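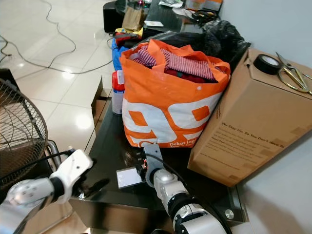 The bag-packing table at the Rondthorpe open day

mossy_gate
Went to the Desimen open day at Rondthorpe on 13 Oct 2025. 87 of us through the door and one kettle. The two white arms were on shopping bag duty, with that striped thing folded over the top. I've seen worse in my own hall.

tinribs
Did it pack the bag or unpack it? My mate came home saying one, the leaflet says the other.

mossy_gate
Packed, when I watched. Then they swapped operators and I went for a biscuit.

Oldflange40
Pretty arms, but I'd have cleared the table first. Scissors and tape on top of a cardboard box, bin bag at the back, a cable snaking across the floor. At the Cirkance demo in March you could have eaten off the bench.

tinribs
Yes, and the Cirkance one picked up the same foam cube for 40 minutes. I'll take the mess. My house has bin bags in it.

Oldflange40
Mine has a tidy table in it. Each to their own.

kettle_172
Did anyone ask the price? The chap on the door told me 3000 and then wouldn't say 3000 what.

mossy_gate
A month, I heard - for the pair. My nephew would do it for less, but he'd need feeding.

kettle_172
Is the Kárason talk going online? I was stuck in the car park for all of it.

mossy_gate
They said so. No link yet.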